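Can it do the washing up yet

Quick one, writing this on the train so excuse the mess.

Everyone at home asks me the same thing. When is the robot coming to do the dishes. My aunt wants one by September. I spent 2 days at the Plulik workshop with Annapurna Kartha and her lot, so now I have opinions.

Short version — no. Longer version — sort of, if your chore is very small and you're in no rush. Picking up a bottle of water, say. You do it without looking. For a machine it's smooth, round, see-through, and the weight shifts about inside. Squeeze too hard and the plastic buckles, too soft and off it goes across the floor. 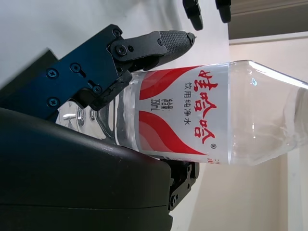
Annapurna reckons up to 40 goes before she trusts a new grip, and then somebody moves a lamp and its back to the start. Borislav Jurić was more cheerful. He says shop floors will get there first, same box, same shelf, same light all day. Kitchens are the hard bit. Wet spoons. Cat on the worktop. A lid that doesnt belong to anything.

I think he's right. Stacking crates, fine, give it a while. My kitchen on a Sunday night, not a chance.

Still want one though. Would settle for something that just pairs socks.

More when I've typed up my notes, my stop's next.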